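How to Dye Cotton Yarn with Onion Skins
By Zyanya Zavala
January 7, 2021

I learned natural dyeing from my aunt, Soledad Salinas, who made all her colors in one old pot behind the house in Clurkside. Onion skins were the first thing she let me try. They are free, they smell like soup, and they give a gold color that stays well on cotton if you prepare the yarn correctly. In this page I explain the way I do it for embroidery thread and for thin weaving yarn.

What you need

White cotton yarn, 107 grams (this is one skein of the kind I buy)
Dry skins of yellow onions, the same weight as the yarn or a little more
Alum, sold in dye shops
Washing soda
A big pot which you will never use again for food
A strainer, a wooden spoon, rubber gloves

I collect the skins in a paper bag in the kitchen. In plastic they become moldy. My neighbor Isauro Olvera sells vegetables and keeps the loose skins for me, so ask at your market too.

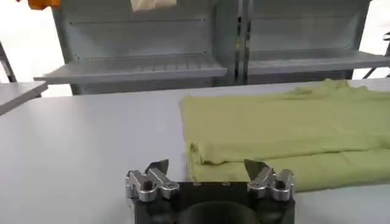 Step 1. Wash the yarn

Open the skein into a big loop and tie it in four places with cotton string. Make the ties loose, in the form of an eight. If they are tight, you will find white spots under them later. Simmer the yarn for one hour in water with a spoon of washing soda. The water becomes yellow or brown even when the yarn looks very clean. Rinse it until the water is clear.

Step 2. Put the alum

Weigh 16 grams of alum and dissolve it in a cup of hot water. Pour it into a pot with enough warm water so the yarn can move, and add the wet yarn. Leave it there overnight with the lid on. You don't need to boil it.
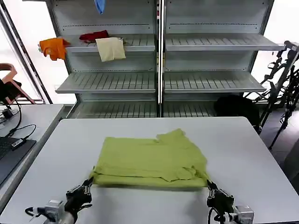 Some people do this step after the dye. I tried it both ways and the color was weaker when the alum came second, and also it had stripes. With wool maybe the result is different, I work very little with wool.

Step 3. Cook the skins

Cover the skins with water and simmer them for one hour. Let the pot cool, then pass everything through the strainer. Press the skins with the spoon to take out the last color. The liquid should be dark like strong tea.
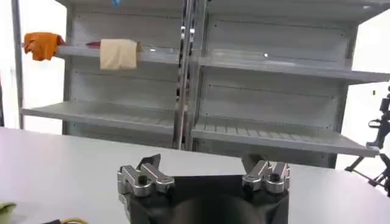
A mostly bare table.

Step 4. Dye

Put the wet yarn in the warm liquid and heat it slowly. Keep it below boiling for 39 minutes. This strange number is from my aunt's notebook and I never changed it. Turn the yarn gently every few minutes, especially at the beginning. For a deeper gold, turn off the fire and leave the yarn in the pot until the next day.

If you want olive green, add a very small pinch of iron powder in the last 2 minutes. Take the yarn out before you add it, mix well, and then return the yarn. Too much iron makes cotton weak.
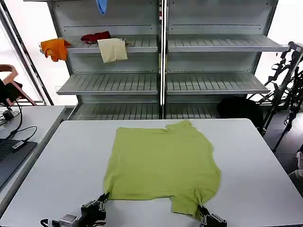 Photo: Maricruz Rosales

Step 5. Rinse and dry

Wait until the yarn is cool. Rinse it in cool water with a little mild soap, squeeze it without twisting, and hang it in the shade. The wet color is always darker than the dry one, so don't decide anything before the next morning.

The rest of the liquid can be used again for a paler yellow. I keep it in a jar in the refrigerator for one week, with a label, so my family does not drink it.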